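Okay, a few of you asked what I do all day now that I've moved over to the robot side of the lab, so let me try to answer properly (settle in, I'm not good at short).

The plain version is that I collect examples. We want the arm to learn everyday tabletop chores, and it learns them by studying a whole lot of tries that a person has steered by hand. The person steering is usually me, or Colton Pelletier in the afternoons when my shoulders give out.

One try is called an episode. I start recording, guide the arm through the job, stop recording, and type one line saying what the job was. Then I put everything back a little differently and go again. Our goal for this first batch is 2000 episodes, and as of this morning we have 900. I did a small dance at 900 and I'm not sorry!

The "a little differently" part matters more than I expected when I started. My first week I was so tidy! Every object went back to the very same spot, and I was proud of it. Then Elfriede Kälin sat down with me, very kindly, and showed me that I was teaching the arm one spot on one table and not much else. 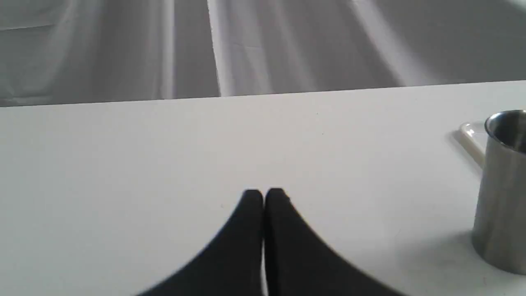
So now I move things on purpose. Left, right, farther back, half out of view of the wrist camera if that's how it lands. I also change where the arm starts, which felt wrong for days and now feels completely normal.

We keep the clumsy tries too, as long as they end well. If I come in crooked and have to back up and fix it, that episode stays, and Elfriede says those are some of her favorites. What gets thrown out is the stuff where I bumped the stop key or typed the wrong job. Episode 302 is labeled "pour the cup in the cup" and I would like it forgotten.

People ask if it gets boring. Some hours, sure! But you find a rhythm - radio low, tea within reach but well away from the table - and you start noticing little things about how your own hands work. I had never once thought about how I slow down right before I touch something. The arm has to get that from me, so I try to do it nicely.

Neusa Damasceno does the training runs on her end and sends me notes about what she needs more of. Her latest asks for slower approaches and more starts with the gripper closed, so that's my plan through the end of January. We have 2 arms set up now, and Colton has already claimed the one with the better chair.

Anyway, ask me things if you're curious, I love talking about this. I'll answer after supper, once I've backed up today's episodes.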